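4.2 Who paints the stairs

Of the 52 households in the Peñalver survey, 17 had repainted a hallway or landing themselves in the past year, and all 17 described the job as small. The diaries tell another story. Echevarría's coding of the 1357 diary entries puts "small" next to words like "still," "again" and "ladder" more often than chance would allow.

Most of the delay came before any paint was opened. Respondents moved furniture, argued over shades of white, and went back to the store for tape they later found in a drawer. One household spent four weekends on a single ceiling and then — in an entry dated only "Tuesday" — reported that it looked the same as before. We coded this as completed.

Rooms with a clear daily use were finished sooner than rooms people only walked through. Kitchens did best, since a family that can't reach its snacks will find the time (Figure 3 shows a counter with a tray and shelf organizer). Stairwells did worst. They have no owner at mealtimes, and the high corner above the turn was left undone in four homes, where it was usually put down to "the light."

Participants rated their own work generously and their partner's work with more care. We return to this gap in Section 5.
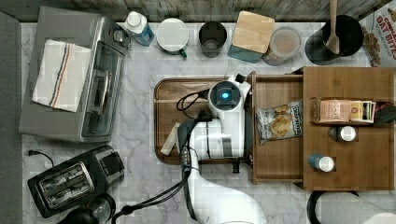
Figure 3. Kitchen counter with serving tray and bamboo shelf organizer, seen from above.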